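Bruna and the new arm, or what my packing job looks like now

So I promised a few of you I'd write about the robot thing once it had settled down a bit, and it has (mostly), so grab a cuppa because I do go on.

For anyone new, I work at Nollari. We pack and ship homewares, the odd-shaped sort, vases and ornaments and bits of decor that never come in a sensible box. I've been on the benches there 12 years. In February we were told that a robot arm was coming to do some of the picking up and putting down, and the project had a name, Bruna, which I thought was a new supervisor for the whole first meeting!

The mood in the lunch room was not great. There are 17 of us on my shift and I reckon every one of us went home and did the sums on the mortgage. Management said no jobs were going and I believed them about halfway. The other half of me updated my resume.

Before anything gets bolted down, the people from Forirex build each job on a computer first, and they let us sit in on it. Best decision anyone made in the entire business. You get a pretend arm and a pretend round table, pretend bits and pieces on it, and you can argue about where everything should go without anyone losing a finger.

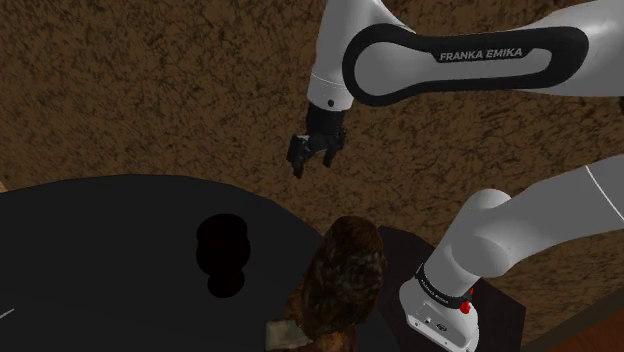 What the arm is like to work with

Slow, to begin with. I'd pictured one of those car factory monsters flinging things about. It's more like a very careful learner driver. A Franka Emika has a two-fingered gripper on the end, and the first thing I asked was how it would go with anything dark on a dark surface, because I struggle with that myself at the end of a shift under our awful lights. The Forirex crew went a bit quiet and wrote it down. That ended up being my favourite part of the whole business, having my grumbles written down.

We got three sessions like that before the real one arrived. I'd say "you'd never put the big one there, you'll clip it with your elbow" and they'd move it and have another go. It's a funny feeling finding out that you know things. I've never thought of myself as skilled, I just thought I was quick and hadn't dropped much.
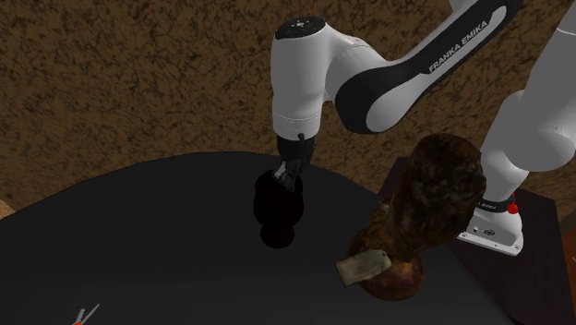 The thing I really wanted to talk about is my wrists, though. I used to do 85 trays on a good day and come home with both hands buzzing, and I'd run them under the cold tap before I could peel a spud. Now the arm does the repetitive lift and I do the checking and the wrapping, plus anything fiddly or fragile that it hasn't been taught. My hands are so much better. I've even started knitting again (a scarf, don't get excited).

It's not all roses. The chat has dried up a bit on my end of the floor, with the benches spaced further apart now, and I miss it more than I expected. There's also a fair bit of standing and watching, which is tiring in its own way. And when it stops, everybody looks at me, as though I'd insulted it. I've asked for proper training on the restart instead of a laminated sheet, and I've asked whether the new duties come with a new pay grade. Still waiting on that second one. If you're in the same boat, ask early and ask in writing!

Chaiyaporn, our sister site, gets theirs next, and a couple of us are going over to sit in on their sessions. I've already got a list of things to grumble about, starting with the height of the stools.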